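# Teddy bear (plush)

A teddy bear is a stuffed toy in the shape of a bear, usually with a furry outside, a soft filling and four stubby limbs that stick out from the body. I keep this entry for the Stumis household wiki, and I've been rewriting it on and off since June, so if you read the old version (the one that was mostly about washing), a lot of it has moved around.

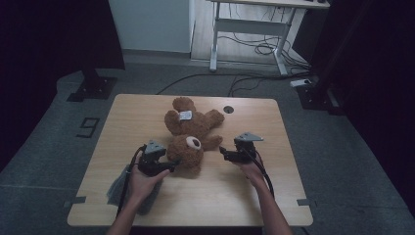 Bears are one of those things everybody thinks they know, and then you try to write down what makes one a teddy bear and you end up going back and forth for an hour. My working definition is pretty loose. If it has a bear's head, round ears and fur, and a kid would call it a bear, it goes in here. Pandas have their own entry, and so do the flat comforter kind with a bear's head on a little blanket.

## Name

The English name goes back to the early 1900s and to President Theodore Roosevelt, whose nickname was Teddy. The story is that he refused to shoot a captured bear on a hunting trip, a newspaper cartoonist drew it, and a toy bear with his name on it followed. Toy makers in Germany were turning out jointed bears in the same years. People still argue over who was first, and I'm staying out of it!

In Polish it's *miś*, and that's what my side of the family says no matter what language the rest of the sentence is in.

## Fur

Old bears were mostly mohair, which is woven and has a springy, slightly scratchy feel. Most of the ones you'll find in a store now are polyester plush. The pile can be short and velvety or long and shaggy, and the shaggy kind is the one I get asked about most, mainly by people who have just ruined one in the dryer. Long synthetic pile doesn't like heat. The tips curl and go crunchy, and I've never found a way to get them all the way back (a wet brush helps a bit).

Brown is the classic color, anywhere from honey to nearly black. Makers like to use a paler fabric for the muzzle, the insides of the ears or the paw pads.

## Body and filling

There are two main builds:

- **Jointed.** The head and limbs turn on disks inside the body. These bears sit up nicely and tend to be firmer.
- **Unjointed.** Everything is sewn straight on. The limbs flop wherever they want, and the bear would much sooner lie down than sit.

Filling used to be wood wool (long thin shavings, very crackly when you squeeze it) or kapok. Now it's nearly always polyester fiber, sometimes with a pouch of plastic pellets in the bottom for weight. My friend Witold Kołodziej repairs bears in his spare room, and he swears you can date an old one by the sound alone. I've watched him do it and I still think he peeks at the seams.

## Tags

A sewn-in tag usually tells you the fiber content and how to clean the thing, plus the maker if you're lucky. Collectors never cut them off. Parents of small kids often do, and then there are kids who hold on to the tag and ignore the entire rest of the bear, so maybe ask before you reach for the scissors.

If the printing has washed off, I put the bear down as "maker unknown" and leave it at that. The Kodport list has 2,834 plush toys on it, and plenty of them say exactly that.

## Cleaning

For an ordinary modern bear I do this:

1. Check the seams and sew up any gaps first.
2. Put the bear in a pillowcase and tie it shut.
3. Wash on gentle, in cold water, with a small amount of mild soap.
4. Press the water out in a towel. No wringing!
5. Air dry, turning it now and then. A thick one can take up to 2 days.
6. Brush the fur once it's dry all the way through.

Pellet bears, musical bears and anything with wood wool should stay out of the machine. Surface clean those with a damp cloth, maybe 10 minutes at a time so the backing doesn't soak through.

## In our house

We have a Wróbel bear that was my grandmother's (jointed, mostly bald, one ear) and a whole pile of newer ones, including two Nevero bears that my sister and I both claim. The bald one lives on a shelf and comes down for birthdays.

## See also

- Panda (plush)
- Comforters and blanket toys
- Mending: ladder stitch
- Wood wool

*Last changed November 2025. The section on eyes is still missing, I know, I'm getting to it.*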